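Kategorie: Raumakustik und Innenausbau

3.2 Einfluss der Raumbegrenzung

Der Nachhall in kleinen Räumen hängt stark von der Verteilung der absorbierenden Flächen ab. Gökçe und Gilbert werteten hierzu 302 Impulsantworten aus, davon 77 mit freiem Dielenboden.
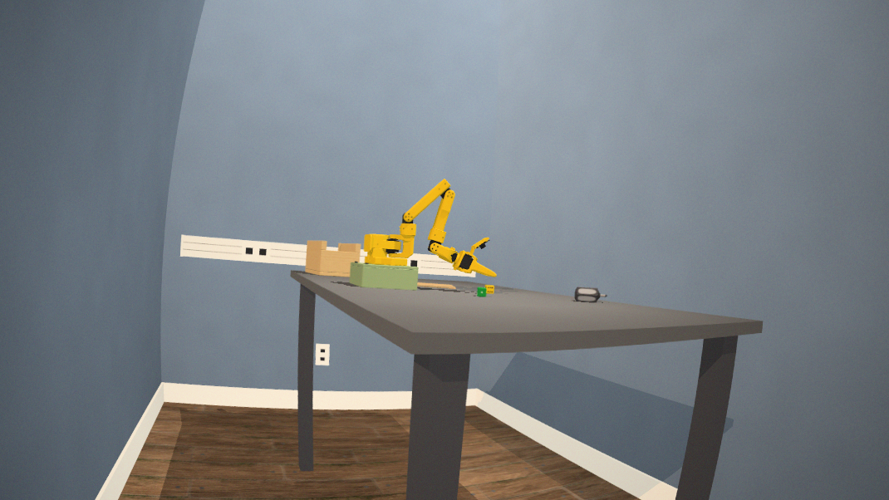

Unterhalb der Schröder-Frequenz dominieren einzelne Moden — die Sabinesche Formel ist dort nur eingeschränkt anwendbar.

Abb. 4: Raum mit drei blaugrauen Wänden und weißen Sockelleisten, Ansicht von oben. 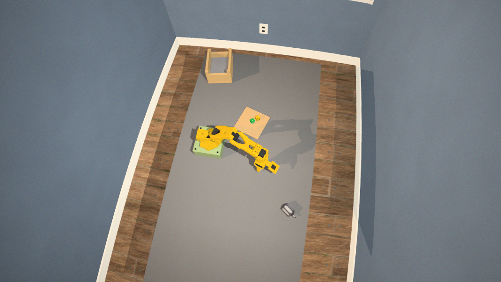

Für die Terzbänder oberhalb von 500 Hz wurde der Absorptionsgrad je Fläche getrennt angesetzt.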